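Cat Room News

Well, we did it again. I said after the spring kitten pile-up that we were full, and then Trinity Alcantara called me at 9 at night to say the feed store in Skesham had a mama cat and her babies living under the loading dock. By the time I got my shoes on she had already put two carriers in her truck!

Mama is a brown tabby and we're calling her Davis. She's thin, she has ear mites, and she loves everybody (even me with the ear drops, which is saying something). Her kittens are eating on their own now and can go home once they've been fixed. Hiếu Kiều is fostering them in his spare bathroom and would like it known that he hasn't had a bath in peace all month.
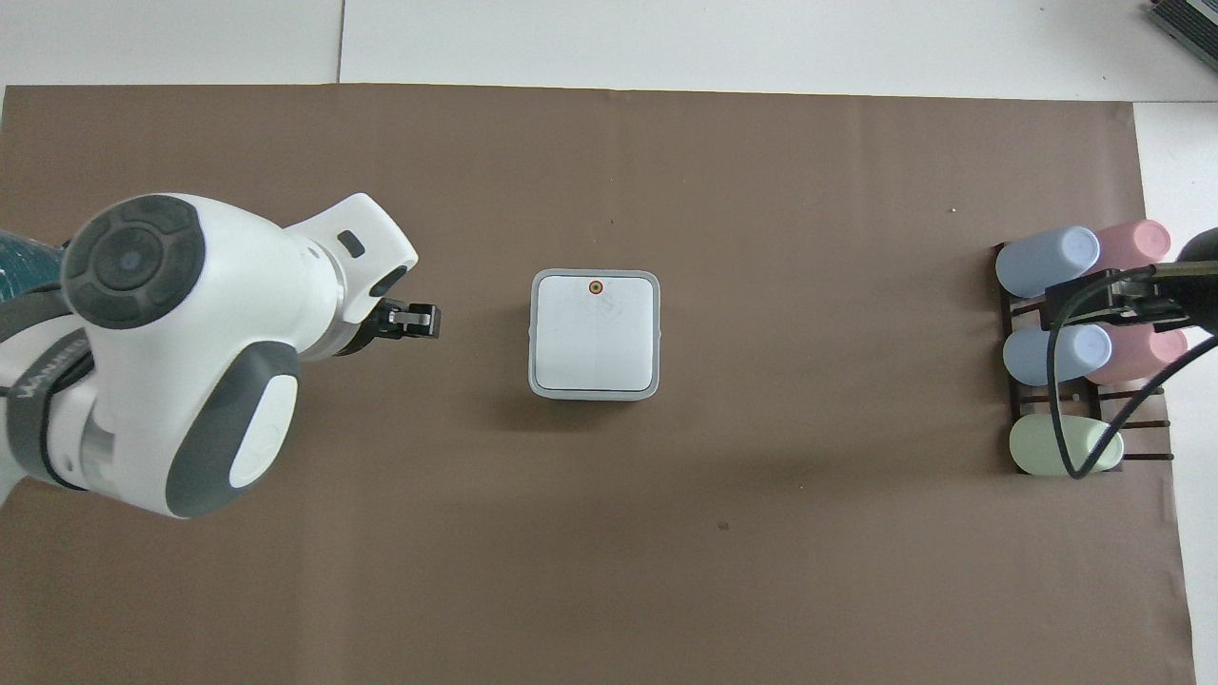

Brown paper over the white tabletop.

We're also still looking for a home for Crăciun, our big gray guy. He's 12, he takes one pill a day in a bit of wet food, and he wants a lap and no dogs, please. Noemi Sorensen has offered to drive him as far as Duretbridge if the right person turns up over there.

What we need most right now is canned kitten food (pate, any flavor) and old bath towels. We can't use pillows or comforters, sorry, they won't fit in the washer, and that poor machine has been with us since 1998. Drop things by the side door any time before noon, or call Juniper Kincaid and she'll come get them from you.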